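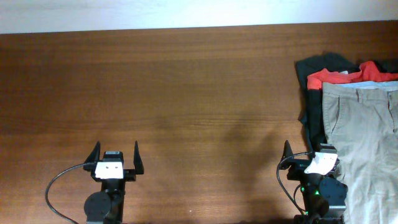

**Figure 3.** Work surface used in the sorting sessions, with a pile of clothing at the lower right.

### 3.2 The work surface and the starting pile

Studies of household laundry have tended to treat the table as a neutral support. Our earlier interviews in Wudcombe suggested otherwise. Participants spoke at length about where they put clothes down before folding, how much of the surface they kept clear, and which side they worked from. We therefore kept the surface the same in all sessions and recorded its condition at the start of each one.

The table shown in Figure 3 is wooden, with a warm reddish-brown finish and a grain that runs from left to right. It stands against a plain white wall. We preferred a wooden top to the padded boards used in the Dullby study (Okafor and Wike) for two reasons. Clothes slide more easily on a hard surface, so that a garment can be turned or pulled straight without being lifted. A hard surface also gives a firmer crease when the hand is pressed along a fold, and many participants used this crease to judge whether a garment was finished.

Garments were placed as a single pile toward one side, leaving most of the tabletop open. In Figure 3 the pile, which includes a pair of trousers, lies at the right, while the left half and the center are clear. The side was alternated between sessions. The pile was not arranged in any order, and items were allowed to overlap as they would after being taken from a basket. Pairs of trousers were included in every pile. They are long enough to require a decision about space, and the legs must be brought together before the first fold can be made.

Participants in the interviews described three ways of using the open area. Some spread each garment flat in the center, folded it, and moved it to the far side. Others folded close to the pile and treated the clear area as storage for finished stacks. The remaining group sorted first, making separate heaps by type, and began folding only when the original pile was gone. The coding scheme developed by Zaidi and Verschueren distinguishes these as *spread*, *edge* and *sort-first* use, and we adopt their terms in Section 7.

Lighting was kept bright and was not adjusted during a session. The surface was wiped before each pile was set down, although small amounts of lint were tolerated, as they do not affect the coding. Marks or tape were not applied to the tabletop. In a pilot session in March, taped outlines led participants to place their stacks inside the lines, and the resulting layouts could not be compared with those reported in the interviews.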